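What I Learned From a Month of Baking at Five in the Morning

My aunt used to say that you could tell what kind of day a person was going to have by how they treated their breakfast. She ate hers standing up at the sink most days, so I'm not sure she was the best authority, but I've thought about it a lot this past month, because I decided at the end of the winter that I was going to make croissants from scratch until I could make them properly, and the only time I had to do it was before work.

I should say up front that I am not a baker. I make a decent banana bread and one kind of cookie. My friend Yutong Wan is the real baker (she worked the early shift at Casden, the little bakery by the train station, for years before she went back to school) and it was her notebook that got me started. She lent it to me in a freezer bag because the cover is coming off. The croissant page has so much butter on it that you can see the next page through it, and her instructions are written for somebody who already knows how to do everything. "Fold as usual," it says. "Rest until it looks right." I called her four times the first weekend.

The first batch leaked. I don't know how else to put it. I'd rolled the butter in too soft, in a kitchen that was far too warm, and when they went in the oven all of it ran out and the poor things more or less fried on the sheet. We ate them anyway, my husband very loyally having two. The second batch I went the other way and had the butter so cold that it snapped inside the dough, and you could feel the little shards of it under the rolling pin, like walking on gravel in thin shoes. Those came out bready and flat and we made them into a pudding.

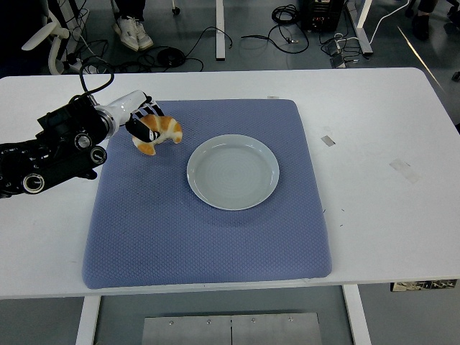
Can you make the dough the night before and bake it in the morning?
Shape the croissants in the evening, cover them well and keep them in the refrigerator overnight, then let them rise on the counter until they're puffy and a bit wobbly before you bake them.

That overnight rest was the thing that saved me. I'd been trying to do the whole business in one go, getting up in the dark and rolling and folding and chilling with one eye on the clock, and dough can tell when you're in a hurry, I'm sure of it. Now I do the mixing on Friday after supper, the folding on Saturday in between laundry and everything else, and the shaping on Saturday night with the radio on. Sunday morning all I have to do is come downstairs in my socks, take the tray out and wait. The waiting is the nice part! I'd forgotten what it was like to be up early with nothing much to do. There's a man across the street who scrapes his windshield very slowly whether there's frost on it or not, and a pair of doves on the wire, and I drink my tea and look at them.

A few people asked for measurements after my last post, so here is what I use, and please don't write to me if it isn't how your grandmother did it. I use 557 grams of flour, which is a silly number, I know. Yutong's page had a bigger amount and I cut it down to suit my bowl, and the sum came out that way and I've never rounded it. To that goes 10 grams of salt, a packet of yeast, a good spoonful of sugar, and enough cold milk to bring it together into something a little stiffer than you think it should be. The butter is the best I can find that week, unsalted, and I beat it flat between two sheets of parchment. Gu, the corner grocery, has had a lovely one from a small dairy up north. It costs more than it ought to and I buy it anyway and hide the receipt.

For the folding I do three turns with a good long chill in between each one. If the dough starts to fight you, put it back in the refrigerator and go do something else. I can't tell you how many times I ignored this. You think it's only a little springy and you can just lean on it, and then the butter comes through the side and you're dabbing flour on it and saying things the neighbors can hear.

Then there's the oven. Ours is a Brokari that came with the house, and it has a dial with most of the numbers rubbed off, so I finally bought a thermometer to hang inside it and discovered it runs very hot on the left. That explained a great deal about our marriage, or at least about the arguments over frozen pizza. I turn the tray around halfway through now. If your croissants are dark on the outside and doughy in the middle, I'd look at the oven before blaming yourself.

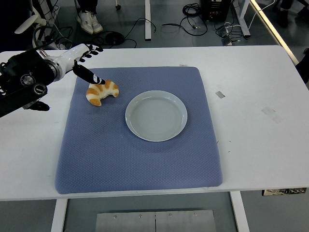 The other thing I've come around to is sitting down. When I started all this I was so pleased to have something come out of the oven that I'd eat one over the tray, burning my fingers, with flakes going all down my front, and then I'd start washing up. It was Shuzhen Liao who set me straight. She lives two doors down and is eighty-one and has opinions, and when I brought her a couple on a paper towel she looked at the paper towel for quite a long time. Then she went and got cups and saucers and napkins and a dish of plum jam, and made me take my coat off. We were there most of an hour. She told me about the apartment she had when she was first married, where the kitchen was so small that the table folded up against the wall and you had to ask the other person to stand before you could open the oven. Her husband, Anton, would get up to let her by every single time without putting his newspaper down.

So now we sit, at home too. I lay the table on Saturday night before I go up. It's nothing fancy, but it does mean that on Sunday I don't end up hunting for a clean knife while everything goes cold. We don't look at our phones. My husband does the crossword out loud, which I complained about for the first ten years and now would miss terribly.

As for what goes with them, I'm a plain butter person, and I know that's butter on butter, and I don't care. He likes apricot jam. Our niece, when she stayed, tore hers open and put scrambled egg and hot sauce inside, and I was scandalized until I tried it. If there are any left over (there usually are, because the recipe makes more than two people should eat) they freeze very well once they've cooled completely. Warm them straight from the freezer in a low oven. Don't microwave them, they go limp and sad and a bit like a wet glove.

And if they've gone stale before you got to them, slice them through, brush the insides with a little sugar syrup, spread on some almond paste and bake them again until they're crisp at the edges. Yutong says that's how half of the almond croissants in the world come about, and at Casden they used to sell out of those before anything else in the case.

I still haven't got the insides quite right. When you cut one through you're supposed to see a honeycomb, all big airy holes, and mine look more like a sponge that's been sat on. Yutong thinks I'm not letting them rise long enough and she's probably correct, since the moment they look even slightly bigger I want them in the oven. I also think my last turn is a bit rough and I'm squashing the layers together. She's coming over next weekend to stand behind me and watch, and I'm already nervous about it, which is ridiculous, she's known me since we were nineteen.

I'll report back. In the meantime, if any of you have a trick for rolling the dough into a proper rectangle, with corners, please leave it in the comments. Mine keeps coming out shaped like Ohio.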